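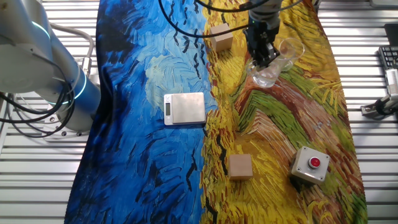

Campus Life

The robotics club at Hondmont Technical College works on one task at a time. For the Rostwood Challenge on 24th September, that task is glassware. An arm has to pick up a beaker, keep it over the cloth and set it down on a kitchen scale. A dropped beaker costs a team 180 points out of 1000.

Students practice above a Van Gogh wheat field, with wooden cubes as extra objects to pick up.
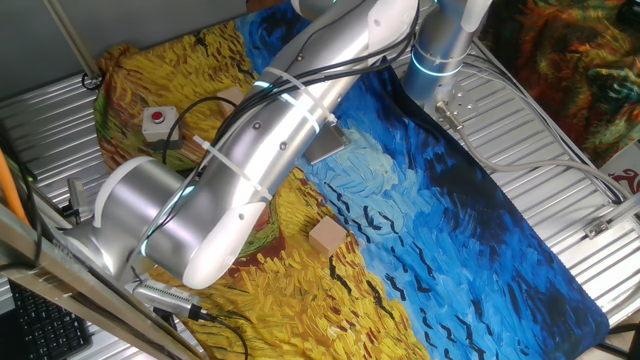

How to Join

New members start in February. Dues are $2 a week, and no coding experience is needed.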